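Ascombe Showground Stallholder and Stage Guide
Section 4: Temporary stage power and sound

4.1 Scope

This section applies to the covered stage in the main hall and to the small outdoor stage beside the livestock lines. It covers connection, level setting and shutdown. Booking of performance slots is dealt with in Section 2.

Read the whole section before moving any equipment. The stage supply must be switched on by the duty electrician. Performers and stallholders must not open the supply cabinet.

4.2 Before you start

Check that you have the following:

Stage plan, signed by the stage manager
Ledico mixing desk and its power lead
Two main loudspeakers with stands
Four stage monitors
Signal cable drum, 52 metres
Cable ramps for every point where the public will cross

Note: The cable drum must be fully unwound before use, even when only a short run is needed. Lay the spare length in a loose figure of eight behind the stage.

4.3 Connecting the supply

1. Confirm with the duty electrician that the stage supply is off.
2. Place the distribution unit on a dry, level surface behind the stage and at least two metres from the public barrier.
3. Connect the incoming lead to the unit. Turn the locking collar until it stops.
4. Connect the mixing desk to outlet 1.
5. Connect the loudspeakers to outlets 2 and 3.
6. Connect instrument amplifiers to outlets 4 to 6. Do not use these outlets for kettles, heaters or phone chargers.
7. Ask the duty electrician to switch on the supply.
8. Press the test button on the unit. The supply must trip at once. If it does not, stop work and report the fault.
9. Reset the unit and enter the test in the stage log.

Caution: Do not plug one extension lead into another. If a lead will not reach, move the distribution unit and repeat steps 1 to 9.

The total load on the covered stage must not exceed 2,983 watts. Add up the figures on the rating plates of all equipment before connecting it. Bands bringing their own amplifiers must give these figures to the stage manager on arrival. 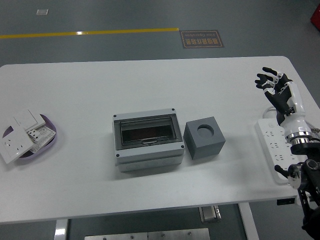
SOUND AND LEVELS

4.4 Setting up the desk

1. Turn all channel faders and the main fader fully down.
2. Switch on the mixing desk. Wait until the display has settled.
3. Switch on the loudspeakers last.
4. Plug the vocal microphones into channels 1 to 4 and the instruments into channels 5 to 11.
5. Raise the main fader to the zero mark.
6. Ask each performer in turn to play or sing at full strength. Raise the channel gain until the amber light shows on the loudest notes, then turn it back slightly.
7. Set the monitors one at a time. If a monitor begins to howl, lower it before changing anything else.

Note: Fiddles, banjos and other instruments with clip-on pickups may need the channel pad switched in. The pad button is above the gain control.

Note: The public address system has priority over the stage. When an announcement is made, the desk lowers the music automatically and restores it after a few seconds. Do not raise the main fader to compensate.

Caution: Music on the outdoor stage must stop while animals are being led to or from the judging ring. The ring steward, Zinhle Cele, will signal the stage by radio.

4.5 Changeover between acts

1. Mute all channels.
2. Unplug the instruments of the outgoing act.
3. Clear the stage from the left-hand steps. The next act enters from the right.
4. Load the stored settings for the next act, if there are any.
5. Unmute the channels in use and carry out a short line check.

Allow some 11 minutes for each changeover. If more time is needed, tell the stage manager, Bongani Engelbrecht, so that the announcer can be informed.

4.6 Shutdown

1. Turn the main fader fully down.
2. Switch off the loudspeakers, then the desk.
3. Ask the duty electrician to switch off the stage supply.
4. Disconnect all equipment and wind the cables by hand.
5. Label any damaged lead with red tape and hand it in at the stage office.
6. Sign the stage log.

Equipment left on either stage after the 6 pm closing bell will be moved to the locked store. To collect it, ask for Lizeth Cáceres at the stage office.

Next: Section 5, Vehicle access and unloading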